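¿Adónde va la basura cuando la tiramos?

Por Zoila Cusi

Imprimir | Enviar por correo electrónico

Seguro que hoy ya has tirado algo. La piel de un plátano, un papel arrugado, la punta del lápiz que se rompió justo cuando ibas a terminar el dibujo (¡qué rabia da eso!). Lo echas a la papelera, te olvidas y sigues con tus cosas. Pero la piel del plátano no desaparece. En realidad, acaba de empezar un viaje bastante largo, y hoy te lo quiero contar despacito, porque tiene más paradas de las que parece.

La primera parada está en tu casa. En cada habitación se juntan basuras distintas: en la cocina hay restos de comida, en el cuarto donde haces los deberes casi todo es papel, y en el baño aparecen tubos de pasta de dientes y rollos de cartón. Por eso en muchas casas hay varias papeleras, unas grandes y con tapa, otras pequeñitas, y a muchas se les pone una bolsa por dentro para poder vaciarlas sin ensuciarse las manos.

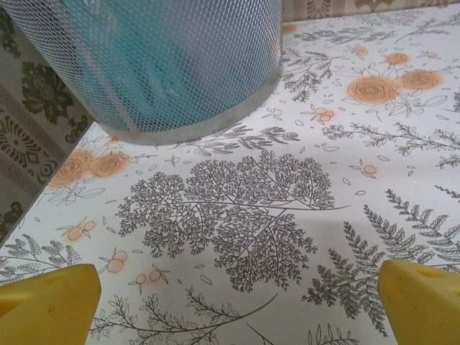
Una papelera de malla metálica con su bolsa azul claro.

Cuando la bolsa está llena, alguien la cierra con un nudo y la lleva al contenedor de la calle. Y allí se queda, esperando al camión.

En la ciudad de Betancur, el camión pasa a las cinco de la mañana, cuando casi todo el mundo duerme. Lo conduce Yeison Ñahui, que lleva 12 años haciendo la misma ruta y se sabe de memoria qué perro ladra en cada esquina. Su camión tiene detrás una placa muy fuerte que empuja y aplasta las bolsas. Así caben muchísimas más — es lo mismo que haces tú cuando te sientas encima de la maleta para poder cerrarla.

¿Y después? Depende de lo que haya dentro de la bolsa. Los envases, el papel y el vidrio que se han separado bien van a la planta de Wumermont, donde las cintas transportadoras no paran en todo el día. Allí hay un imán enorme que atrapa las latas de acero, ¡clac!, como si dieran un salto. Las de aluminio no se pegan al imán, así que hay otra máquina para ellas. Ruth Cabrera trabaja junto a la cinta y nos contó que un miércoles encontró una trompeta de juguete que todavía sonaba.

Los restos de comida pueden seguir otro camino y convertirse en compost, una tierra oscura y blandita que les encanta a las plantas. De eso se encargan unos seres tan pequeños que no se ven sin microscopio, las bacterias, y también los hongos y las lombrices. ¡Menudo banquete se dan!

Lo que no se puede aprovechar termina en el vertedero o se quema en un horno especial. Y ahí algunas cosas tardan mucho en deshacerse. La piel de tu plátano puede tardar meses; una bolsa de plástico, muchísimos años más.

Para hacer en casa: busca 9 cosas que ibas a tirar hoy y piensa si alguna puede servir para algo más. Con un bote de cristal y un poco de pintura se hace un portalápices precioso. Pide ayuda a un adulto si hay que cortar algo.

Imprimir esta página | Enviar a un amigo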